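Ticket: Lint transfer and snagging, dark garments in white perforated baskets
Site: Emdale
Opened: 04/12/2025
Priority: Low
Status: Monitoring
Related item: Juter basket order (November)

Reported problem

Dark garments packed into the white baskets at the folding table are reaching the Sutter shelving with pale lint on the outer face and, in some cases, a pulled thread near the hem. Fleece is the worst for lint. Knits are the worst for pulls. Light-coloured garments either do not have the fault or do not show it.

The problem was first logged in November, shortly after the Juter baskets replaced the cardboard trays. Of the first 200 garments checked at the shelves, 8 had a pull long enough to send back for mending. Lint was not counted. It comes off with a roller and was treated as a nuisance until the shelf team asked for it to be looked at.

Environment

Wooden-topped folding table, carpeted room. White plastic baskets with perforated sides, one garment type per basket. Garments arrive from the Ukel dryers in covered bins, are laid into the basket at the table and go straight to the shelves. No liners in use when the ticket was opened.

Checks done

1. Dryer filters. Cleaned and refitted. Garments rolled with a clean strip directly out of the dryer picked up very little. Lint is not coming through from the dryers in any quantity.

2. Table surface. Wiped with a damp grey cloth before and after a run. Some fluff on the second wipe, mostly along the carpet side. Possible minor source.

3. Basket interior. Run a dry white cotton swab around each hole. On nearly 300 holes tested across several baskets, most were smooth. The ones that caught were all close to the rim, where there is a thin burr left over from moulding. Cotton fibres stayed on the burr, so it is capable of holding lint from one load and passing it to the next.

4. Garment handling. Black garments packed at normal pace, with attention to where the cloth meets the basket wall.
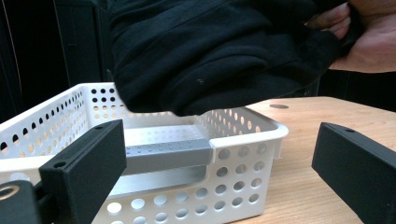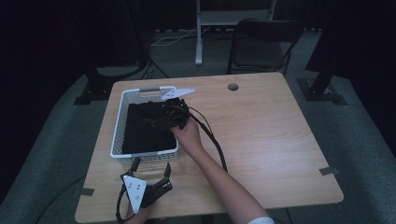
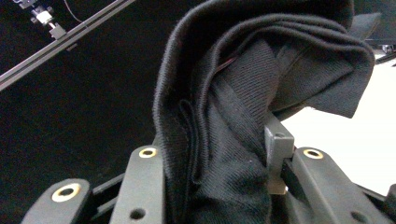
Check 4, black garments at the folding table. First picture: lowest edge just over the back rim of the basket.

Findings from check 4

The back rim is the contact point to watch. When a garment is lowered in folds, the bottom edge goes over the rim first and the weight of the rest follows. If it is then dragged toward the near wall, the lowest fold runs along the upper row of holes, burr side out. A knit hem has enough loose texture to catch there.

Pressing the cloth down once it is in the basket did not cause a pull in any of our trials. Spreading it sideways with the hem against the wall did, twice. Both pulls were at the height of the burred holes.

Garments with a snap or button add a second problem. The fastener can lodge in one of the larger holes, and the cloth around it stretches when the garment is lifted out. Fasten snaps before packing and turn them to the inside.

Cause

Most likely two faults together: moulding burrs near the rim (pulls, and some lint retention) and fluff from the carpet settling on the table between runs (remaining lint). The second is not confirmed.

Workaround in place

— Lower the garment clear of the rim, then let go. Do not slide it down the wall.
— Fold the hem under before it goes in.
— Keep dark and light loads in separate baskets, marked on the handle with coloured tape.
— Wipe the table before each dark load.
— Roll fleece at the shelves, not at the table.

Permanent fix

Deburring by hand with a plastic scraper works but is slow. A cotton liner is quicker to introduce and can be washed with the load. Liners have been requested for the dark baskets only. Juter has been asked whether the burr is within tolerance. No reply at the time of writing.

Replacing the baskets is not recommended at this stage. The current order covers 3,000 garments a week and the old trays have already gone to recycling.

Update

Second check at the shelves after the workaround: no pulls in 200 garments. Lint reduced but still present on fleece. The damp wipe is being skipped on busy shifts, so the lint result should not be relied on yet.

Next action: repeat the swab test on one lined and one unlined basket once the liners arrive. Leave ticket open until both results are attached.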